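What a Small Kitchen Robotics Lab Spends Its Money On
Posted 4 March 2020

The equipment lead at Bevunach has kept the same spreadsheet for five years. It has one tab for arms, one for grippers, and one labeled "everything else." The last tab is the longest, and it is the one she wanted to talk about when we met at the company's office in Prosham.

"People come to us for advice and they've priced the arm," she said. "They have a quote for the arm in their hand. Then I ask what it's going to be bolted to, and they don't have a line for that."

Bevunach works on manipulation in household kitchens. The team is small and its equipment budget is set once a year, in August. Anything that gets missed in August has to come out of a reserve, and she does not like touching the reserve. Last year it went to replacement finger pads, two cable sets and a power supply.

Her first rule is to settle the tasks before the hardware. For the current program the team wrote a list of what the arm had to handle on a kitchen counter, then worked out reach, payload and finger opening from that. Two models dropped off the shortlist right away. One had plenty of payload but couldn't get in under a wall cabinet.

"We had been arguing over that arm for weeks," she said. "Somebody finally took a tape measure to it." 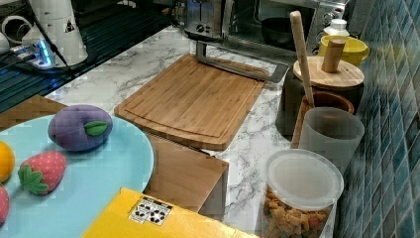
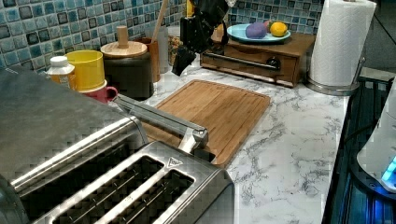

Counter work, with the toaster and the bamboo cutting board.

Props are cheap, she said, but they get their own line anyway. The year's allowance for them came to $200, and most of it was gone by the second month. Plush fruit doesn't bruise. A plate does chip, and she buys duplicates at the start so that a discontinued color doesn't hold up a set of runs.

Grippers are harder to budget. The team bought its present set through Harju, a reseller, after asking for loan units and running them on its own tasks. She recommends doing this even when the reseller wants a deposit. The bill for grippers, spare fingers and mounting plates was $3,628. She had planned for less.

"I forgot the plates," she said. "The gripper doesn't fit the wrist without a plate. I know that. I've ordered them before."

I asked about software. Bevunach pays for a scheduling and logging package called Zuvbridge, licensed by the seat. It has five seats, and she would like to drop one. The renewal date falls three months before the August budget, so she has to commit without knowing the total. She has asked the vendor to move it and is waiting for an answer.

She was less interested in talking about savings than about timing. Lead times are quoted from the day the purchase order is accepted, and at Bevunach an order can sit for two weeks before it goes out. She adds those weeks to every quote. She also asks for shipping on spare parts to be priced separately, and has turned down one supplier over it.

For a group buying its first arm, she suggests holding back a quarter of the money until the arm has been running for a couple of months. By then the group will know which cable wears, whether the mount flexes, and how many spare fingers it goes through.

"Don't spend it all on the first order," she said. "You'll be placing a second one."

Her own second order for this year is already drafted. It is mostly finger pads, with one more mounting plate at the bottom.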